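Florus interview series: progress report to the Mokodley Fund
Submitted 8 August 2018 by Tamara Căpraru, series producer

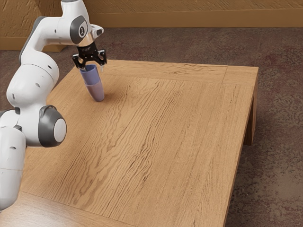

Work in this period went mainly into the third block of the series, in which retired film and television actors talk about their careers with a member of their family present. Recording has moved from borrowed hotel rooms to a fixed set, as agreed in the last review. The palette for the set is now settled: a large wooden table, a dark mottled floor and a textured ochre-brown wall behind it, with two stacked cups as the only thing on the tabletop between speakers. The earlier gray backdrop made older skin look flat under the key light, and the colorist was spending too long on correction. Wall tone and floor tone are to stay the same for the rest of the block so that interviews recorded on different days can be cut together.

Recording

All interviews planned for the first half of the block have been recorded. Two guests asked for a second session after seeing their rough cuts. Both requests were granted under the terms of the guest agreement, and the added studio time was charged to the reserve line. One guest withdrew for health reasons. The place has been offered to the stage and voice actor Lyimo, who has accepted and will come with a daughter.

Running time is still above target. Conversations in which a spouse or child is in the room go on longer than one-to-one interviews and contain more overlapping speech. We now give each speaker a separate microphone and record to separate tracks, which has cut the work in the sound edit. Transcripts are made from these tracks as well.

Family photographs and clips

Each episode uses private pictures supplied by the guest. To date 800 items have been scanned and logged. Helmut Frerichs is responsible for clearance and reports the following position. Pictures taken by family members are cleared on a single signed form. Studio portraits and set photographs need separate permission from the rights holder — this is the slowest part of the work. Where no holder can be traced, the item is left out of the episode and returned with the rest of the guest's material.

Pictures that guests or their relatives have already posted on their own social media accounts are treated in the same way as unpublished ones. We ask for the original file and do not take copies from the accounts.

Children under 15 who appear in recent family pictures are left out unless both parents have signed. This rule was added at the Fund's request and has required changes to one finished episode.

Distribution

Dultilo has confirmed that it will carry the block on its streaming service and has asked for a short version of each episode for its entertainment news page. The short versions are not in the original budget. We propose to make them from the existing edit without new recording, and to bill the extra editing days to Dultilo. A draft of the side letter is attached as Annex B.

Open points

The subtitle supplier has missed one delivery date. A replacement quote has been requested.

Insurance for guests' original prints in transit runs out at the end of October and must be renewed before the next collection round.

The Fund's approval is needed for the change of guest noted under Recording, and for the side letter with Dultilo.

Spending is within the approved total. The reserve line is lower than forecast as a result of the repeat sessions; a revised table is in Annex A.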